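Ticket: Wiping procedure, rule 2 (cloth handling) fails review at Nellgate
Status: open, waiting on Urlow
Opened: July
Area: household tasks, good practice guide

Hello all, me again with the cleaning guide. I've been trying to get our wiping rules into a state where the arm at Nellgate can follow them and a person reading them over a cuppa can tell whether it did. Most of it is fine. Rule 2 isn't, and I've gone round it enough times now that I'd like other eyes on it.

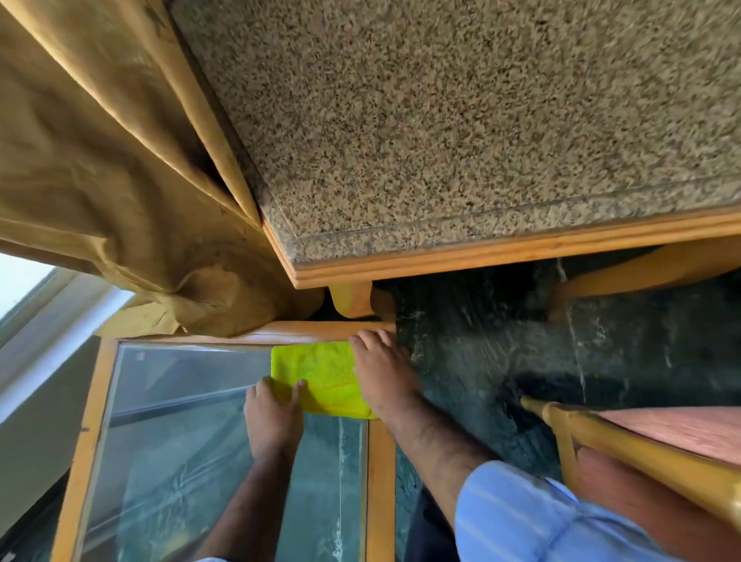
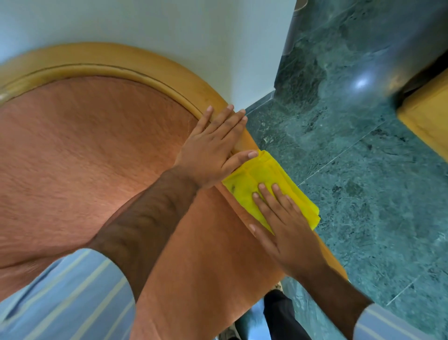
Glass first, then chair, same sort of cloth.

Rule 2 as it stands in the Grondisitz draft says "apply the cloth with even pressure and support the item with the second effector where needed". Lovely sentence, and it tells you nothing! Even over what? Needed by whom? When I run the checker against it, every wipe on a flat panel passes and nearly every wipe on a curved edge comes back as a fault, because the checker reads a lifted corner as lost contact. Now look at the chair one. The cloth is folded into a pad and its lower corner hangs right past the edge of the wood, over the floor, and I wouldn't call that a fault in a month of Sundays. The other hand is flat on the rim a bit further along the same curve, which is what I'd like "support" to mean in writing. On the cabinet door both hands are up at the cloth, so "one wipes, one holds" is too narrow as well. I'd rather the rule said the second hand may be on the item or on the cloth, and left it there.

What I've tried so far:

Changed the contact threshold from 30 to 21. Fewer false faults on chairs, but it then passed a run where the pad had slid off altogether and the gripper was rubbing along bare varnish. Put it back to 30 the same afternoon.

Split rule 2 into flat and curved. This worked nicely until I reached a door with a raised wooden frame round the glass, and then I couldn't say which half it belonged to. The glass is flat, the rail isn't, and the cloth goes up to both. Karimi (the simulator, for anyone new) picked flat and then complained at the rail every single time.

Took out "even" and put "steady". Sounds better, made no difference to the checker whatsoever. I've kept it anyway.

Re-ran the full set of 155 clips overnight with the second hand ignored. Don't do this. It passed practically everything, including one where the chair was being shoved along the floor with nothing holding it.

Proposed wording, please pull it to bits:

2a. Fold the cloth into a pad before contact. Loose corners over an edge are allowed.
2b. Keep the pad between the gripper and the surface at all times. Bare contact is a stop.
2c. If the item can move, the second hand stays on it while the first is wiping. If it can't move, the second hand may go on the cloth.
2d. Light marks on the cloth are fine. Refold when the working face is soiled.

I'm least sure about 2d. "Soiled" is doing a lot of work there and I haven't a clue how Urlow want to measure it. Their last note said "visibly", which I'd fail straight away, as a few greyish stains on a yellow cloth are plenty visible and I'd happily carry on with it.

Update, 4 pm: Urlow have read 2a and 2b and are happy. They want "at all times" in 2b changed to "during the stroke", so that repositioning isn't caught by it. Fair enough, done.

Update, next morning: 2c went through Karimi with no faults on the chairs. Cabinet doors still throw one at the top rail. I've attached the log and left the threshold alone. Can whoever looks after the checker tell me if it treats a rail and a pane as one surface or two? I can't finish 2c until I know.

Related tickets
Rule 5: order of work, top to bottom or left to right
Checker reports lost contact on rounded edges
Karimi crashes when loading marble floor
Grondisitz draft: list of words to avoid
Nellgate arm: spare cloths and where they live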